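Monday, June 19, 2023
Tea stain tests, batch two

Picked up where we left off with the Ristard glaze. The question is still whether it holds a tea line or lets go of it, and the answer so far is that it depends on who is scrubbing.

Brewed the Grolteso black, 28 grams to the pot, which is far more than any sane person drinks. Water from the Lanside tap, unfiltered, 200 ml per test tile. Left the tiles for 57 minutes. It was meant to be an hour but the timer and I disagree about what an hour is.

Results so far:
White tiles: clear brown ring, came off with a wet thumb.
Gray tiles: ring present in theory. Could not find it, wrote "pass", felt bad, wrote "pass?"
Tile 928: already stained before we started. Do not use. It is back in the box because the box is where tiles live.

The Kaczorowski kiln log says the white batch had a slower cool than the gray, so the two sets are not a fair match. Would have been nice to read that before brewing - the log was under the kettle.

Moving from tiles to real cups next. A light blue cup in a round blue dish is the sort of pairing I want to try, as pale blue ought to show a tea line early.
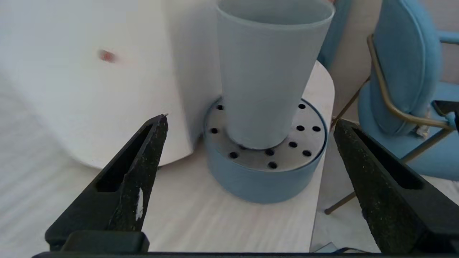
Still to do
Refire four gray tiles on the slow schedule, before July if the kiln is free.
Buy a timer.
Descale the kettle, which now has a better tea line than anything on the bench.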